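Juvstead Work Table, White
Item 349 — Break Room and Coffee Corner

Tables > Work tables > Juvstead

The Juvstead is a plain white table for places where people stop with a cup in the hand and want to put it down. Most of our customers place it in an office break room, in a waiting area or at the back of a small shop. It has one large top without joints, rounded corners, and nothing on the surface to clean around.

We sell the table in one color only. Adaeze Obi, who drew it for Zesness, wanted a white that is a little gray, and she asked us many times not to offer a bright glossy version. We have kept to this. A glossy top looks good on the first day, but under ceiling lights it shines in the eyes of the person who sits at it, and you see every finger mark.

The top

The surface is matte. You can write directly on a sheet of paper on it without the pen slipping, and a cup slides less than on a polished top. The color is an off-white that goes well beside white wall tiles, which are often a cooler shade. If your wall is cream or yellow, please ask for the color card before you order, as the table can look a little cold next to it.

Corners are rounded with a soft curve. The long sides are straight, so the table can stand close against a wall or against a second Juvstead.

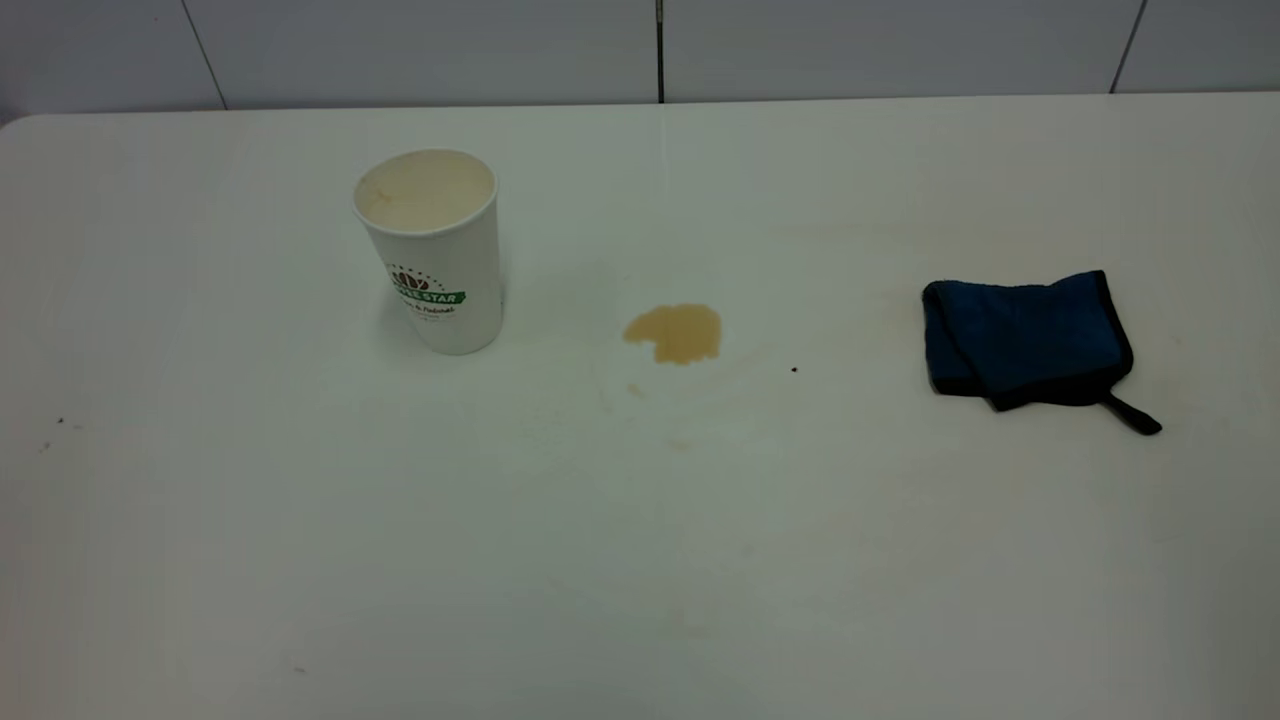

Coffee, tea and other daily things

Our own table in the showroom is used every day for milky coffee in paper cups, so we can say something about stains from experience. Fresh coffee wipes away with a damp cloth. If a ring has dried, put the wet cloth over it for 4 minutes and then wipe again. Tea with no milk is more difficult than coffee and may need a second time.

Please do not use scouring powder or the green side of a kitchen sponge. They make small shiny places in the matte surface, and these cannot be repaired. For marker pen we recommend a little rubbing alcohol on a soft cloth, then clean water.

A paper cup or a mug with a hot drink can stand directly on the top. A pan from the stove cannot. Use a trivet.

Legs and frame

The table is delivered with the Floker frame, in four legs with adjustable feet. The feet turn by hand and help on an uneven floor. Turn them before you load the table, it is much easier.

Customers who want to move the table often can choose the Mosoti frame, which has wheels with a lock on each one. With this frame the table becomes slightly higher. The Mosoti frame is not suitable if you plan to push two tables together in a long row, because the wheels stand a little outside the line of the top.

What is in the box

One table top
One frame, Floker or Mosoti
Screws and one key for the screws
Color card and care sheet

Assembly takes two persons. Lay the top face down on a blanket or on the cardboard from the box, and fix the frame loosely at all corners before you tighten anything. One person can do the screws alone, but please do not turn the table over alone — the top is heavy and the corners are the first thing to touch the floor.

Price and delivery

With Floker frame: $349
With Mosoti frame: $392

Delivery is to the door of the building. If you need the table carried upstairs, write this in the comment field when you order. Orders over $1000 are delivered free of charge, and you may combine tables with other products to come to this sum.

New stock of the Mosoti frame arrives in April. You can order it already now, and we send the top and the frame together when both are here.

Questions we receive often

Can I buy the top without a frame?
Yes, please write to us for the price. The holes are already drilled and fit only our two frames.

Can the top be cut shorter?
No. The core would be open at the cut and it takes in water.

Can it stand outdoors?
A covered balcony in summer is fine. Rain and strong sun are not good for it.

Is there a matching bench?
Not at the moment.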